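Print this post | E-mail this to a friend

The marmalade year

5 February 2025

I have made marmalade every winter for the past nine years and I have never once made it correctly. I know this because my neighbour Kazimiera Szewczyk has told me so, each winter, at her own kitchen table, with a spoon of the stuff on its way to her mouth. She takes two jars all the same. I have decided to count the jars and ignore the rest.

The Seville oranges come into the shops just after Christmas, when anyone sensible is sick of sugar, and they go again before you have got round to it. I usually miss the first lot by dithering. This year I was quick. I walked down to Brollent, the greengrocer's by the old bus garage, and asked how many I could have, and the boy pulled a face as if I had asked for his bike. Then he filled a box. It came to more than I could carry in comfort, so I carried it in discomfort, up the hill, with a rest on every wall low enough to sit on.

A Seville orange is an ugly thing and I am fond of it for that. It is knobbly, it is full of pips, and if you eat it raw your face folds in half. Somebody once decided it would be improved by being boiled for two hours with its own weight in sugar twice over, and then put on toast, at breakfast, when people are at their weakest. I would like to have been in the room.

There are two schools. One boils the fruit whole and cuts it up afterwards. The other cuts the peel first, raw, by hand, into strips. The first is easier, quicker and kinder to the wrists. I belong to the second. My mother cut hers raw and I have inherited her big pan, her long spoon and her complete lack of interest in saving time. You sit down with a board and the radio and you cut. After an hour you have a small heap of peel and a strong view on whoever is talking on the radio. After two hours you have a blister.

The pips and pith go into a square of muslin, tied at the top, and that goes into the pan with everything else to soak overnight. It looks like something you would find in a ditch. It is where the set comes from, so you treat it with respect, and squeeze it out the next day between two plates with the sort of noise I would not want overheard.

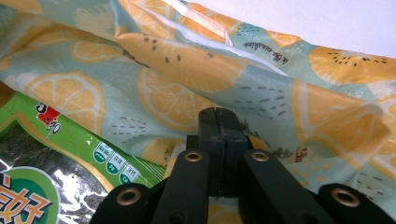
Kazimiera holds that the soaking is a superstition and that I only do it so I can go to bed. Her own mother, she says, made a jam of lemons and quinces in one afternoon with a baby on her hip, and it set like a floor. I asked for the recipe. She told me there wasn't one, there was only her mother, and then she asked whether I had any more of last year's.

The setting point is where friendships end. Every book has its own test. You can use a thermometer, and I do own one, a Nitira, bought in a hopeful mood. It told me my kitchen was hotter than the marmalade, so it lives in the drawer with the melon baller. You can lift the spoon and watch for the drops to run together. Or you can do the cold saucer, where you put a blob on a plate from the freezer, wait a minute and push it with your finger to see if it wrinkles. I do the saucer. I do it again and again until I have no saucers left, and then I move on to the lids of things.

My worst year was the year I answered the telephone. It was only my sister, and she only wanted to talk about guttering, but gutters are a larger subject than you might think. By the time I got back, the marmalade had gone past set and was on its way to being a building material. I potted it anyway. We ate it with a knife and some force until March, and one jar has never been opened, as there is no way in. It holds the pantry door.

The opposite mistake is the runny year, when you lose your nerve and pot too soon. You can call it a sauce. You can give it to people and say it goes well with ham. I gave a jar to the man who fixed the boiler and he thanked me and said his wife would be pleased. He has since retired, so I never heard.

Then there is the business of jars. All year I save them, and all year I am told off for it by the rest of the household, who would like to be able to shut the cupboard. Come January there are plenty of jars and none of the lids fit. I soak off the old labels in the sink and scrape at the glue with a butter knife. Pickled onion lids are no use to anyone. You can wash them, boil them, leave them on a sunny sill for a month, and your marmalade will still open with a faint hello from the onions.

I did look into buying new ones. A website called Tudutel wanted to sell me them in boxes of 175, which would have settled the matter for life and possibly for the lives of my heirs. I had it in the basket. I went as far as the page where you put in your address. Then I thought of the cupboard, and of what would be said about it, and I went and scraped off another label.

This year's went well enough. I didn't answer the phone. The first saucer ran, the second ran, the third sulked, and the fourth wrinkled like an old glove, so I turned off the gas and stood back for a quarter of an hour to let the peel settle, which stops it all floating to the top of the jar like passengers at the end of a ferry. Then the ladle, the funnel, the lids, the burnt thumb. It's darker than last year's and a bit more bitter, and the strips are too thick because I got cross with a man on the radio who was wrong about hedges.

I took two jars next door while they were still warm. Kazimiera held one up to the window for some time. She said the colour was good. I waited. She said the peel was cut for horses.

There are a few Sevilles left over in the bowl and I have frozen the rest whole, which the books allow. I may do a second batch if the sugar holds out, and if I can find any lids.

3 comments

Shim wrote:
Whole fruit method for me, always. I cut raw one year and my hand went into a claw. Never had a complaint about the set either. Your mother sounds like mine, though, and I wouldn't have said any of this to her.

Peel Thick And Proud wrote:
Cut for horses is how it should be. If I can't see it from the other side of the table I don't want it on my toast. Have you tried a spoon of black treacle in the pan near the end? Gives you the dark colour without boiling it to death.

Jan in the hills wrote:
We can't get Sevilles up here for love nor money, so I use grapefruit and tell people it's on purpose. Bicarb and oil mixed to a paste shifts the label glue, by the way. Doesn't do a thing for the onion lids.

Contact | All words copyright the author, please ask before you borrow | Back to top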